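Print this page | E-mail this page

Posted in March by Ljubica Yordanov

1/ The Brotov trail half has changed its start procedure this year. I've done the timing setup for the Tidness series since it was a single 10K, so I'll go through what's different. Numbered posts, one topic each.

2/ Distance first. The course is still a certified 21.0975 km. The start line has moved 29 metres up the service road and the finish chute has been shortened by the same amount. Net change is zero. If your watch disagrees, the watch is sampling a curved trail at one-second intervals under tree cover.

3/ Total climb is 394 metres, nearly all of it before the Říha turnaround. The figure comes from the surveyed profile. Barometric watches will read high on a windy day.

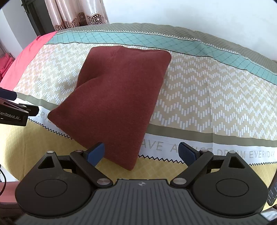 4/ Bib pickup closes at 7 p.m. the evening before and doesn't reopen in the morning. Bring photo ID and the confirmation e-mail. One pickup per person, no proxies, except for registered teams of four or more. Go home after that, lay your kit out, and get to bed at a sensible hour. Bedding with DREAM EVERYDAY printed across it is giving better race advice than most of the forums I read. Pin the bib on the front of whatever layer will be outermost at the finish.

5/ The chip is bonded to the back of the bib. Don't fold it, don't punch the pin holes through the foam strip, and don't tuck it under a race belt full of gels. Foil packaging against the antenna is the most common cause of a missed read.

6/ Start waves. There are 11, released at even intervals from 8:10 a.m. Your wave letter is on the bib. You can drop back to a later wave without telling anyone. Moving forward is a time penalty, applied automatically from the start mat read. 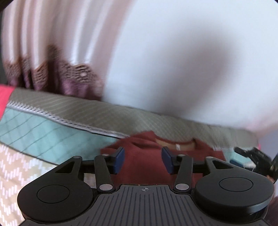 7/ Are results ranked on gun time or chip time? Chip time for age categories, gun time for the overall podium. Anyone who wants to contest the podium should therefore start in wave A, and the qualifying standard for wave A is on the entry form.

8/ Mats are at the start, the Říha turnaround and the finish. The turnaround mat is new. Last year it was a marshal with a clipboard, and we spent an evening reconciling handwriting. A missing split there gets reviewed before anyone is disqualified — one bad read isn't proof of a short course.

9/ Volume. The series recorded 3,533 finishes last season across all distances. The backup readers run on a separate battery and a separate clock, both synced before wave A. If the primary goes down, provisional results will be slower to post but won't change in substance.

10/ Aid stations: water at all of them, electrolyte at the Kinda footbridge and the turnaround only. No paper cups this time. Carry a soft flask or a collapsible cup. Stations won't have spares.

11/ Cut-off is three and a half hours from your own wave's release. The sweep rider follows the last wave, so people in early waves may pass the cut-off without seeing the sweep. The clock still applies.

12/ Medals are handed out past the finish mat, and the chute needs to stay clear. Keep walking until you reach the fence. Stopping on the mat to save your watch file blocks reads for the people behind you.

13/ Timing queries go through the results form, with bib number and wave. Screenshots of an app aren't accepted as evidence, but a raw activity file is. The form stays open for a week after the race.

Contact | © Ljubica Yordanov | Back to top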